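Section 5: Teaching the planner to open a drawer

By now you've got the arm talking to the controller and the cameras calibrated (if you haven't, go back to Section 4, I'll wait). In this section we set up the drawer skill in Vavitz, our planning layer. It's the part of the guide I get the most mail on, so I've rewritten it from scratch with a lot of help from Eun-ji Moon, who found most of the mistakes in the old one.

You need a table, a drawer cabinet and a clear view of both. We work with a small wooden cabinet on a white table, and plain wood is pretty friendly to the perception code. 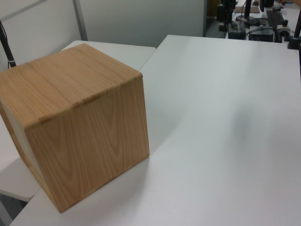

Enberg, Mar 22, 2024

These steps are for the current release. If you're still on the August build, the menus have different names but the order is the same.

5.1 Register the cabinet

1. Start the Gariro node and wait for the status line to say READY. It can sit there for a while the first time, so don't kill it!

2. Open the Scene panel and pick Add Object, then Box with Drawer.

3. Click the corners of the cabinet's top face in the fixed camera view. Go slowly and zoom in. Wood grain loves to fool the corner finder, and a strong diagonal grain line can look a lot like an edge to it.

4. Press Fit. The outline should hug the cabinet on every side. If it leans, delete it and click again - dragging the outline by hand only hides the problem until later.

Note: soft shadows on a white table sometimes get swallowed into the outline. Turn on Shadow Reject in the same panel and fit again.

5.2 Set the pull direction

1. In the Joints tab, choose Slide (Hinge is the default, and I've forgotten to change it more times than I'd like to admit).

2. Drag the arrow so it points straight out of the drawer front.

3. Set the travel limit to 200 mm. Your drawer may go farther, but start there and raise it once you trust your setup.

4. Hit Preview. A ghost drawer slides out on the screen and the real arm stays put.

Caution: Preview and Run are right next to each other. Keep the stop button within reach and your hands off the table from this point on. 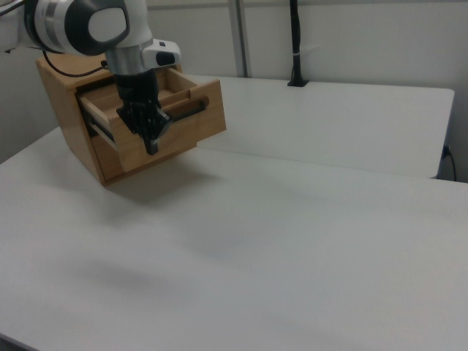
5. Now switch the arm to Compliant for the pull. Full stiffness means the controller fights any small error in your arrow, and the whole cabinet starts to skate across the table. With Compliant on, the arm gives a little sideways and keeps pulling along the slide.

6. Set the side force limit to 5 N. Hazel Quintanilla runs hers higher on a heavier cabinet and it works fine for her, but I'd start low.

7. Press Run and watch the force plot. You want a bump at the start and then a fairly flat line. A line that keeps climbing means the arrow is off, so stop and go back to step 2.

5.3 Pick a grasp on the handle

This is my favorite part! The planner offers a list of grasps and scores them, and you get to argue with it.

1. Select the handle in the Scene panel and press Suggest Grasps.

2. Throw out any grasp with the wrist passing through the cabinet top. The collision check catches most of these, but it only knows the box you drew, so a raised rim or lip can slip past it.

3. Choose a grasp and step through the approach with the arrow keys, checking the head camera view as you go. 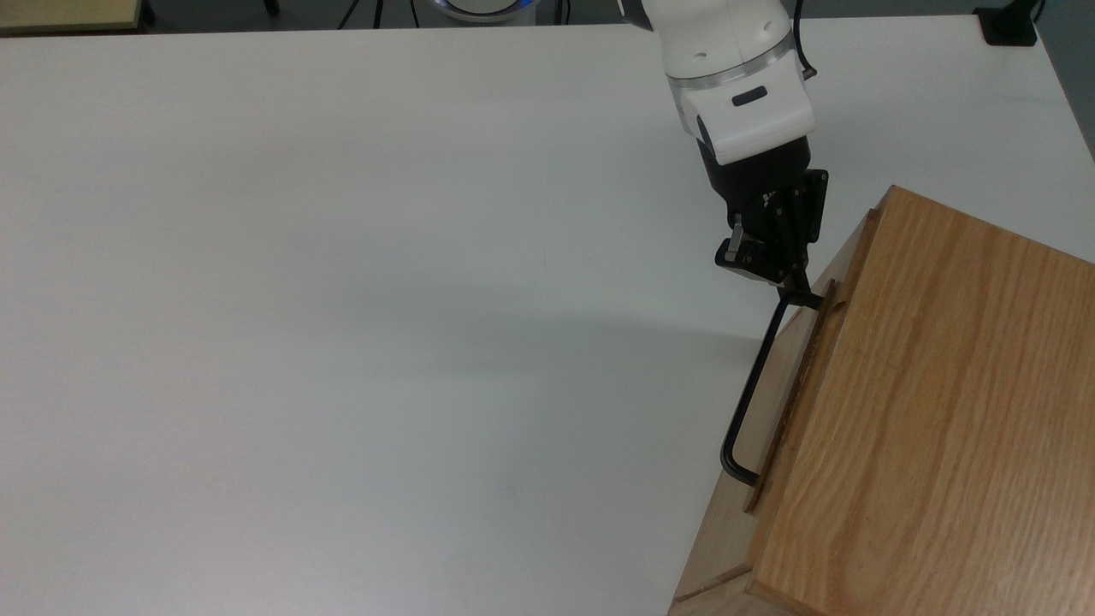 4. If the fingers land too near a bend in the handle, nudge the grasp along the straight stretch and save it again. The planner treats handles as straight bars, and it gets overconfident at the ends.

5. Set the finger clearance to match the gap between your handle and the drawer front. Measure it with a ruler. The depth image is not good enough for thin black rods, whatever the preview looks like.

6. Save the skill under a name you'll recognize next month. Mine used to be called things like "test_new_new" and Marcus Haverford still brings it up.

Note: error 506 at this step means the saved grasp and the scene were made with different camera calibrations. Reload the calibration, press Fit again in 5.1, and save the grasp once more. You don't have to redo the joint settings.

Closing the drawer uses the same skill with the arrow flipped, plus one extra contact check, and it's covered in Section 6.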